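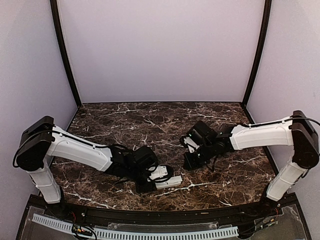 The Rekureck kit is sold as a two-arm build you can finish at home, and I put mine together on a bench at the Wundiseck workshop over 38 hours. The printed guide is decent up to the shoulders, then skips most of the wiring. I ran one black cable along the top of each upper arm and left a loop at the shoulder so it has slack to turn. The white slotted duct along the front took more of the wiring than I expected, though the bundles under the two columns still want tidying.

Two of the 50 long screws were missing. Zorkby mailed replacements in a week - no argument, no charge.

At $800 it's fair value if you have crimped connectors before. If you haven't, buy the single-arm version first. Four stars.

August 25, 2019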